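Workshop notebook, Hemside office, December
Reading time: 3 minutes

Binder cupboard again. Serena Sartori wants the low cabinet by the desks to hold all the Trelmont paperwork by the end of the month. I have doubts, most of them written down the last time we did this, in a notebook that is presumably in a binder somewhere.

Starting point: everything out, doors fully open, then back in according to the new list. The list says binders lie flat on the upper shelf, spines to the front, labels readable without pulling anything out. I said they should stand. Serena says they lean and then slide when there aren't enough to fill a row. Fair, but a flat pile means lifting the top one to get at the one below. We are going with flat for now, in a single layer, and I'm noting my objection.

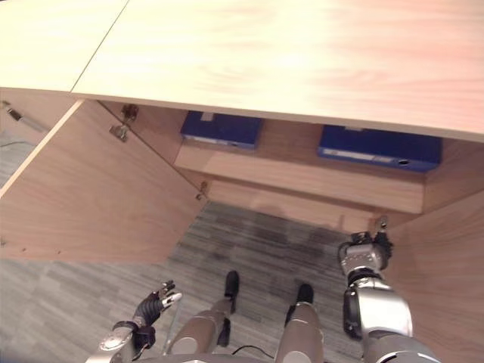
How many binders does the cabinet really need to hold? For Trelmont, 12, going by Gerrit's list, and that leaves out the Prindlow correspondence, which he says can go to the archive. I'd like to see him get the archive to take it.

A single layer won't hold 12. That was plain from the list before we touched a hinge. Gerrit Adams reckons two layers on the upper shelf and the rest on the one below. So we are back to piles, which the list was meant to avoid.

Labels. Old system: job number, then year. New system: client name, then job number. Job 207 and job 323 were both Trelmont, so under the new system they ought to end up together, and I admit that is better than before. Handwriting still a problem. Half of the old ones could be 207 or 201 depending on who is reading. Asked for printed labels in the summer. Still asking.

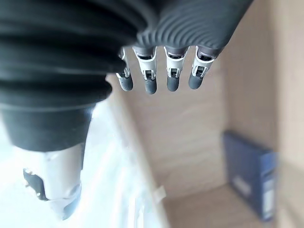 My real worry is the shelf. The cabinet came from the Choo catalogue and the sheet that came with it gives no load per shelf, only one for the whole unit. Paper is heavy. The wood is pale, so any scuffing from binders dragged in and out should be easy to spot, and I'd sooner have a ruler across the shelf once a month than trust a sheet that leaves the figure out. Serena thinks I'm fussing. Will measure the sag at the middle when it's full and again after a month.

Doors: they need to go right back before anything wide is put in. With one half shut you catch the corner of the binder and then the label gets torn. Please don't load it with one door open because you're in a hurry.

Order of work, as agreed:

1. Both doors open as far as they'll go. Check the hinge screws while you're down there.

2. Upper shelf first, Trelmont only. Lay each one down flat, label outwards, and don't push it to the back so far that you can't get a finger to it.

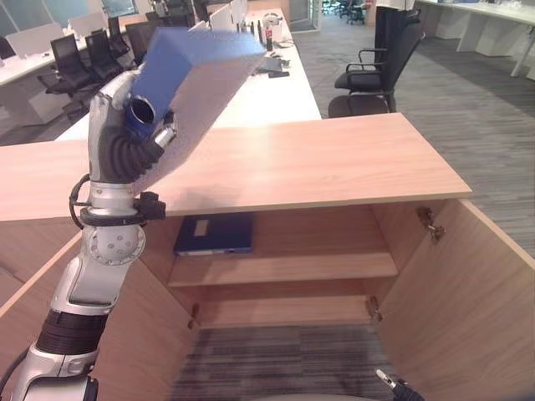

3. Middle shelf next, anything Trelmont that didn't fit. Oldest jobs here, as they are asked for least (Gerrit's claim, no figures behind it).

4. Loose folders last. Look at the label on the front before it goes in. If there's nothing written on it, it goes on my desk and not in the cabinet, however tidy the cabinet looks with it in.

Step 4 is where I expect this to fall over. People like an open shelf. A folder with a blank label gets put on top of a good one, then another on that, and by spring we have the old cupboard back in a newer box.

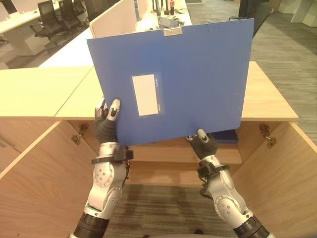 Serena's answer to this is a sheet taped inside the left door with the contents of each shelf. I've seen such sheets. They are correct for 2 weeks. Still, it costs nothing and she has offered to keep it up, so it goes on the door.

To do: chase printed labels, ask Choo for the shelf load in writing, find the long ruler. Gerrit to ring the archive about Prindlow.

Hemside workshop notes. Questions or corrections to Serena Sartori, front office. © Hemside. Back to top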